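Node diary, January: it caught up!

Up far too early, kettle on, laptop lid open before I'd found my slippers.
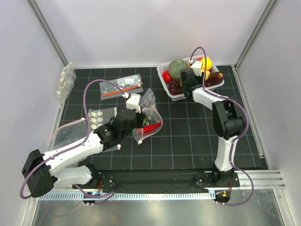 White arm over the black gridded worktop.

6.40am. It's done. The old laptop in the cupboard under the stairs has a full copy of the Bitcoin chain on it, every block from the very first one in January 2009 up to whatever was found while I was brushing my teeth. I went to bed last night with it sitting at 99 point something per cent and told myself I wouldn't get up to look. I got up twice to look. (The second time I trod on the plug of the hall lamp, and I still have the three marks in my heel.)

I want to get this down while I'm still excited about it, as I know that in a fortnight it will just be a thing that hums.

So, the machine. It's the one I nearly gave away in the autumn, with 16 GB of memory and the letter R missing from the keyboard. The disk it came with was hopeless for this, far too small, so the chain lives on an external solid state drive. I tried first with the old spinning drive I use for photos and it crawled. You could hear it thinking. I left it a whole weekend and it had barely got past the years when the blocks were mostly empty, and then I gave in and moved everything across to the new one, and the difference! The early years went by in an evening. The later ones are much fatter and it slowed right down, but it never stopped, apart from the night I knocked the cable out with the hoover.

I'd been dreading that, a cut in the middle of writing. It grumbled on starting up and spent ages checking its own notes, then picked up a little way behind where it had been. I sat on the bottom stair with a bowl of cereal and watched the whole log go by.

Total time for the second go, counting only the hours when it was properly running: 55. I wrote it on the inside of the cupboard door in pencil, under the gas meter readings.

What I love, and what I can't seem to get across to anyone at work without their eyes going, is that it checks everything for itself. I knew this in the way you know a thing you've read. Watching it is different. It doesn't take a list of balances from somebody and store it. It starts with nothing but the rules and goes through every payment anyone has ever made on there, checking that the coins existed and hadn't been spent already, and that no miner paid themselves more than they were due. My creaky laptop with no R did that sum and got the same answer as all the others. I found that quite moving at ten to seven in the morning, in a dressing gown.

Later, on the bus. Had to leave the Honda at the garage in Brustska again (exhaust, same bracket), so I've got time to write, though the handwriting will suffer.

The next job is getting my own wallet to talk to my own node. Up to now I've used Kivinora on my phone, and it's a lovely clear little app, but it asks somebody else's server what I've got. Which means the somebody else can see which addresses I'm curious about, all in one go, and could put two and two together if they felt like it. I've no reason to think they do. It just seems daft to have the whole chain sitting under my stairs and then ring up a stranger to ask what it says.

As far as I understand it there needs to be another program in between, one that goes through the chain and builds an index by address, so the phone can ask "anything for these?" and get an answer straight away. That takes more room on the drive. I looked before I left the house and I think there's enough, but not by a lot. I'll check properly tonight.

Note to self, as I've now mixed this up twice: the node doesn't hold my money. There are no keys on it. If the laptop catches fire I lose a laptop and 55 hours. The keys are on the little hardware gadget in the drawer, and the words that bring them back are on paper, somewhere that isn't the drawer and isn't going to be written in here either.

Lunch. Spent most of it reading about pruning, which I could have done from the start if I'd wanted to save space. It checks every block the same way and then throws the old ones out as it goes, keeping only a recent stretch along with the list of what's unspent. All the checking, a fraction of the disk! I'm a bit cross I didn't know, and then again the address index wants the full lot, so I'd have had to begin again anyway. Good thing I'm slow at reading instructions.

Also read a long argument about fees, where two people were saying the same thing at each other with great force.

Evening, 8.15. Electricity. I'd promised myself I'd work it out and not just wave my hands. The laptop with the screen shut sips very little, less than I'd feared, and I put a plug-in meter on it this evening (bought from Mastara, the hardware shop by the station, last winter when I was convinced the freezer was up to something). On today's reading it comes to 27 pounds for the year if I leave it on all the time. I can live with that. I've been paying more for a magazine I don't open.

People hear "Bitcoin" and "computer running all night" and think I'm mining. I'm not! A machine like mine would be useless at it. Miners do the guessing and put the blocks together. The node just reads what they've made and says yes or no, and passes it along to the others it's connected to. I get no coins for it. I've had to say this three times now and each time the next question is "so why do it?", and I never manage it well out loud. I like that it can be done by anyone with a spare machine and some patience. It's like having a rain gauge in the garden. There's a perfectly good forecast on the radio, and still.

8.50. Started the index. The numbers are going up quickly, more than 1,000 blocks since I sat down with my tea, though those are the little early ones and I've been caught by that before. Drive has room. I've moved the laptop up on two bits of wood to let the air get under it, and tied the cable to the shelf bracket with string against the hoover.

To do:
Ring garage before they shut for lunch.
Try the wallet with a tiny amount first, a cup of tea's worth, before believing any of it.
Find out how to get it to restart by itself after a power cut.
Work out whether the phone can reach it from outside the house, or if I'm better off leaving that alone for now. (Leaning towards leaving it alone.)
New slippers.

9.30. Still in 2012. Going to bed, and not getting up to look.

10.05. 2013.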